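Skallidach Household Skills Room: progress report to the Courtois Fund
Prepared by Inès Delorme, 28 March 2021

The room has been in use since November. The grant of 1,000 paid for the two tables, which stand one behind the other, with the higher one at the back for storage. 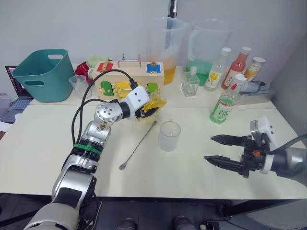

2 min read

Spending to date is 1,106. The overrun went on cups and spoons, and Flulitz has agreed to cover it. The wooden latch box with the carrying handle stays on the back table and has held up well. Drinks practice is done at the front table with a clear plastic cup and a long metal spoon. We have run over 30 sessions of it.

Yannick Lacroix has rewritten the setting-out sheet, and the old one should be thrown away. 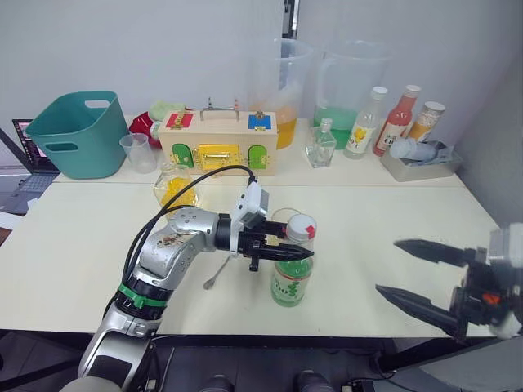 The new sheet puts the bottle, cup and spoon on the front table and leaves everything else at the back. Clearing up is still slower than planned. We have asked Gromico for a price on 8 more cups and expect to order them once the second payment is received.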